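Home | Data | Docs | Changelog | Contact

# Stiment Box Scores: data card

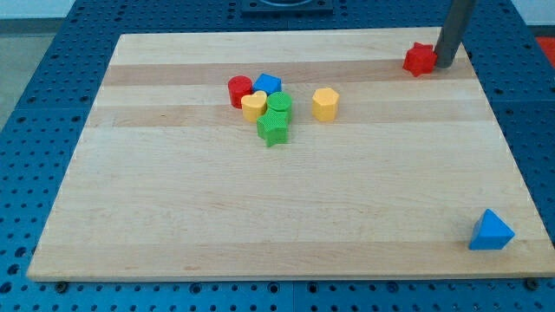

Shape blocks on a striped wooden board.

Posted in January by the Stiment data desk

Stiment is a table of minor league baseball box scores, keyed by hand from scanned score sheets and club newsletters. This card covers release 23. It replaces the notes that came with release 22, which had the wrong column order for pitchers.

## Contents

- `games.csv` - one row per game, 3000 rows
- `batting.csv` - one row per player per game
- `pitching.csv` - one row per pitcher per game
- `parks.csv` - park names, surface, fence distances where known
- `errata.txt` - changes since the last release

All files are UTF-8, comma separated, with a header row. Empty cells mean the value was not on the sheet. A zero means the sheet said zero.

## Sources

Sheets come from two leagues, Costigan and Flosbridge. Costigan sheets list both lineups and a full pitching line. Flosbridge sheets often leave out walks allowed, and in 506 games the attendance figure is missing too. We did not fill these gaps from newspapers.

Doubleheaders are split into two rows with the suffix `_1` or `_2` on the game ID. Suspended games keep the ID of the day they started.

## Keying and checks

Each sheet was keyed twice with the Vollus entry form and the two versions compared. Where they differed, a third person read the scan. Runs by inning must add up to the final score, and putouts must equal three times the innings in the field, with allowance for walk-offs and called games. Rows that fail a check are kept and carry `flag = 1`.

Player IDs are assigned by name, club and throwing hand. Two players with the same surname on one roster may still be merged - check the `id_conf` column before adding up career totals.

## Known problems

- Sacrifice flies are counted as at bats on older Costigan sheets.
- Fence distances at three Flosbridge parks were measured before the outfields were rebuilt.
- Start times are local and have no zone.
- Stolen base attempts are not usable for any game with `flag = 1`.

## Use

Free for research and hobby work with credit to Stiment. Please do not use the pitching file to rank active players; the innings totals leave out playoff games. Loading `batting.csv` in a spreadsheet may turn some game IDs into dates, so import that column as text.

## Comments

**sidearm_lefty:** Is there a plan to add playoffs? The gap makes the Costigan relievers look worse than they were.

**Stiment data desk:** Yes, scans are in hand. No release number yet.

**gapdoubles:** Column `gidp` is blank for all of Flosbridge in my copy. Same for others?

**rk_scores:** Same here. It was blank in 22 as well.

**Stiment data desk:** Confirmed, the sheets have no such column. Added to errata.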